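What to do with worn-out Bibles and one old one from 1864

Posted in: Church life > Books and records
2024-05-13

Kassa
Our congregation in Skoltmont is moving out of its building in December, and I was given the job of clearing the book room. Most of it is easy. The newer hymnals go with us. That leaves 13 boxes of Bibles, prayer books and Sunday school material that are in bad shape. Covers are off, pages are missing, and some of them got damp and smell.

A man in the congregation told me I could put them in the paper recycling. Another member was very upset when she heard that and said a Bible should be burned or buried and never thrown out. A third person wants to send all of them overseas to churches that don't have any. I don't want to offend people, but I also can't keep 13 boxes in my garage.

There is also one big pulpit Bible with 1864 on the title page. The spine is split and the front board is loose. It has names and baptism dates written in the middle pages, in several different hands. I would like to know if it is worth repairing and who should have it once we move. Our pastor has no opinion except that it should not get lost.

Has anyone been through this? We are a small Protestant church and don't have a written rule.

Bezawit Wubshet
I did this at our church. Ask your denomination's regional office first, if you have one. Sometimes they have a policy and then you can point to it when people complain.

As far as I know, most Protestant churches don't teach that the paper and ink are holy in themselves, so recycling is allowed. Other traditions see it differently. Some people will be hurt by it anyway, and you have to live with them afterward. We recycled most of ours and buried one box on the church grounds with a short prayer. It took 10 minutes and it settled the argument. If you are leaving the property, you would need permission from whoever is buying it, or find another place. Check the local rules before burning anything. Old covers can have plastic or glue in them that makes bad smoke.

Please don't send damaged books overseas. The freight costs more than the books are worth and the people at the other end have to deal with the mold. If you have good ones, ask the receiving church what language and translation they use before you pack anything. We skipped that step and had four boxes come back.

Before you get rid of anything, look inside every book. We found letters, funeral cards, a marriage certificate and some cash. Put a notice in the bulletin so families can come and claim books with names in them. Give them a last date and stick to it.

Brundutus
just keep the 1864 one in a glass case in the new place. ours is in a case and it looks nice. don't tape it

Adanech Ejigu
I agree with most of what Bezawit wrote, so I will only answer on the pulpit Bible.

Large Bibles from that period were printed in big numbers and most don't sell for much. The names and dates are the part that matters. If your church's other baptism records have gaps, those pages may be the only place some of the entries exist. Call the county historical society or a seminary library and ask if they take church records. They may want only copies, and then the book can stay with you. If you do hand it over, get it in writing whether it is a gift or a loan, and who signed for the congregation.

A glass case is fine if it is out of the sun and away from a heater. Turn the page now and then, or the same opening will fade. Don't use tape or household glue on the spine. Until a book conservator can look at it, tie the loose board on with flat cotton ribbon and store the book lying down.

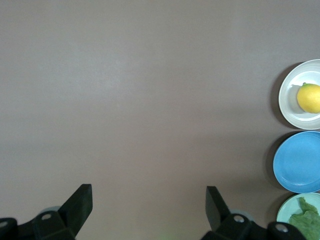

Photograph the family pages before the move, whatever you decide about the book itself. Wash and dry your hands, and work somewhere with soft light and no glare. A kitchen or fellowship hall table is good enough if the top is plain and smooth. The one in the photo would give you plenty of bare surface for a big book, though I would take the white plate and the others along the side away first. Put a folded towel under each cover so the spine doesn't have to open flat. Take the pages in order, including the blank ones, and save the files in two places. Then type up the names and have a second person check them against the pictures. The older handwriting is slow to read, and a 1 and a 7 can look the same.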